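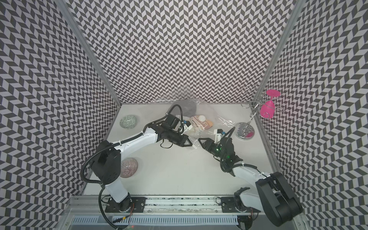 Zweiarmiges Greifen an durchsichtigen Folien
Bildergalerie zum Projekt Wondel, Stand 6. April 2018

Schön, dass Sie sich ein wenig Zeit für unsere Galerie nehmen! Viele von Ihnen haben im Januar beim Werkstattgespräch in Stustberg gefragt, wie es denn mit den Beuteln weitergeht, und weil sich das am Telefon immer so schlecht erzählen lässt, haben wir endlich ein paar Zeilen und Bilder zusammengestellt. Wer den ausführlichen Bericht lieber in Ruhe liest, bekommt ihn wie gewohnt über das Sekretariat (bitte kurz Bescheid geben, ob auf Papier oder als Datei).

Im Grunde geht es bei Wondel um eine recht bescheidene Frage: Kann ein Verfahren, das nur aus vorgeführten Bewegungen lernt, mit zwei Armen eine zerknitterte Klarsichttüte fassen, wenn darin und darunter noch andere Dinge liegen? Kisten und Becher sind dankbar, die behalten ihre Form. Folie dagegen sieht nach jeder Berührung anders aus, und durch sie hindurch sieht man auch noch alles Mögliche, was gar nicht zu ihr gehört. Dale MacPherson, der das Vorhaben von Anfang an begleitet, hat uns vor zwei Jahren davor gewarnt, ausgerechnet damit anzufangen, und wir haben es trotzdem getan.

Insgesamt sind 2.355 Vorführungen zusammengekommen, alle in derselben Zelle mit dem Zickzackmuster an den Wänden. Tüte, Stoffteile und Kleinkram liegen in der Mitte, wo beide Greifer gut hinkommen. Schälchen und Gläserständer bleiben an den Seiten stehen und gehören nicht zur Aufgabe, das Verfahren soll sie in Frieden lassen. Das tut es inzwischen recht zuverlässig, worüber wir uns sehr freuen, denn in der ersten Fassung, die wir intern Fehr nannten, war das noch ganz anders.

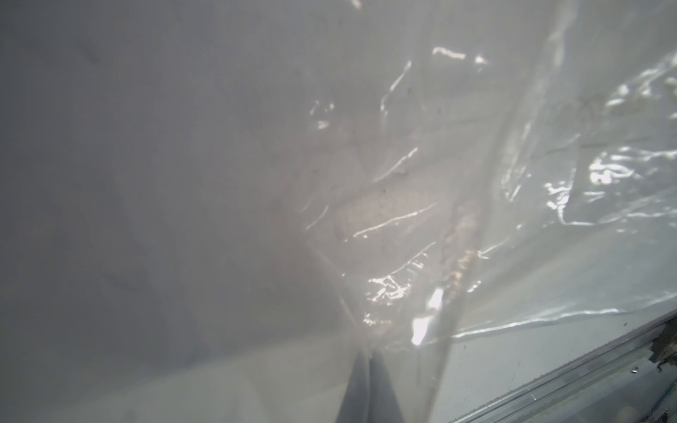 Am meisten Kopfzerbrechen haben uns die Glanzlichter bereitet. So ein heller Fleck auf einer Falte wandert mit jeder kleinen Bewegung des Handgelenks mit, und Fehr hielt ihn gern für eine Kante, an der man zupacken könnte. In der neuen Fassung vergleichen wir deshalb mehrere aufeinanderfolgende Aufnahmen der Handgelenkkamera, bevor sich die Finger schließen, und achten auf Stellen, an denen die Folie gerafft liegt und die Falten zusammenlaufen.

Und nun die Zahlen, nach denen sicher gleich wieder gefragt wird: Von 56 Versuchen mit der neuen Fassung sind 41 gelungen. Als gelungen zählt bei uns, wenn die Tüte angehoben ist und nichts anderes mit hochkommt. Die übrigen scheiterten meist daran, dass ein Finger über die Folie rutschte, da hilft vermutlich auch die beste Bildauswertung wenig. Die Kollegen in Stisley probieren gerade andere Fingerspitzen aus, etwas breiter und weicher, und sobald von dort etwas Brauchbares kommt, ergänzen wir diese Seite.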